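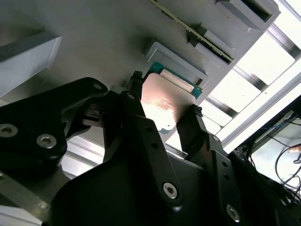 Figure 6.1 A computer processor with its copper-coloured heat spreader

Chapter 6
Sharing Files Without Losing Track of Them

I used to keep a folder called Final. Inside it was another folder called Final New, and inside that was a price list with my initials on the end, which I'd put there so that I would know it was the right one (it wasn't). If you've worked in any office with more than two people in it, I suspect you've got a folder like that too.

By now you should be happy saving work to an online drive and opening it again from another computer. If you skipped Chapter 5, go back and do at least the first exercise, or the next few pages will be hard going. In this chapter we're going to let other people into our files, and then we're going to get them out again, which is the bit most of us never get round to.

I'll be using one firm all the way through. Zellen is a small company selling kitchen fittings from two sites, the main office in Pridamside and a warehouse at Morais. The office staff write quotes and the warehouse staff need to read them. For years they did this by email, with the quote attached, and every time a customer changed their mind a fresh copy went out to everybody. When the firm finally moved to an online drive called Nurley, the old shared folder was copied across in one go. It held 3,679 files, and 542 of those were copies of something else in the same folder!

That's where our practice files come from, and I've left the muddle in on purpose. You'll find quotes with no customer name, three price lists that don't agree and a spreadsheet that seems to be somebody's holiday rota. 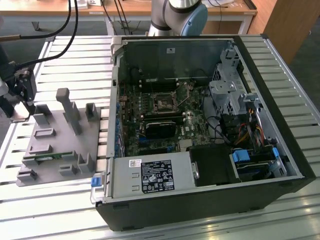

Before you touch any of it, there's one idea I'd like you to get hold of, and it's the difference between sending a file and sharing it. When you send a file, you make a copy and give it away. The other person can scribble all over theirs and yours stays as it was. When you share a file, there's still only one, and you've told the drive who may open the door. If the warehouse corrects a measurement, the office sees the new measurement straight away. Lovely when the correction is right, and rather less lovely when it's not, so we'll spend a good part of section 6.3 on getting an older version back.

Every drive I've used has at least three levels of sharing, though the names change from one to the next. Nurley calls them Look, Comment and Change. Somebody with Look can read the file. Somebody with Comment can leave notes in the margin. Somebody with Change can do nearly anything, including deleting the lot, and for that reason I give it out slowly. Zellen gave it to everyone on the first morning, and on 6th March a whole quarter's quotes were dragged into the wrong folder by a person trying to scroll down on a tablet. They got everything back by teatime, but it was a long day.

Folders make this a little harder. A file normally picks up the sharing of the folder it lives in, so if you pop a private file into a shared folder, it stops being private. I've done this with a letter about my own pay. Check the folder first, then move the file.

Links need some thought as well. A link that works for anyone who has it will carry on working after it's been forwarded, pasted into a group chat and printed on the bottom of a delivery note. I do use them, for menus and opening hours and that sort of thing.

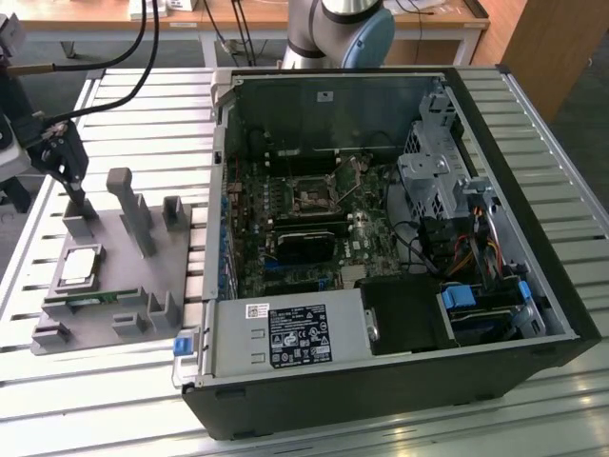
One reader of the first edition wrote to tell me that I was being much too strict about links, and that in her office of 37 people nothing would ever get done if each file had to be shared by name. She had a point, and I've changed section 6.4 because of it. You'll now find a part on sharing with a group, where you put the names in a list once and share with the list. I still think open links should have an end date on them, and she and I have agreed to differ on that.

What you'll need for this chapter: the Zellen practice folder, a second account to play the part of the warehouse (a friend's will do, if they're patient) and about 1,000 quiet seconds for the first exercise, during which you should try not to tidy anything.

6.1 Looking at who can already see your files

Open the practice folder and click once on the file called Price List March. Don't open it yet. On the right you'll see a small panel headed People, and we'll start there.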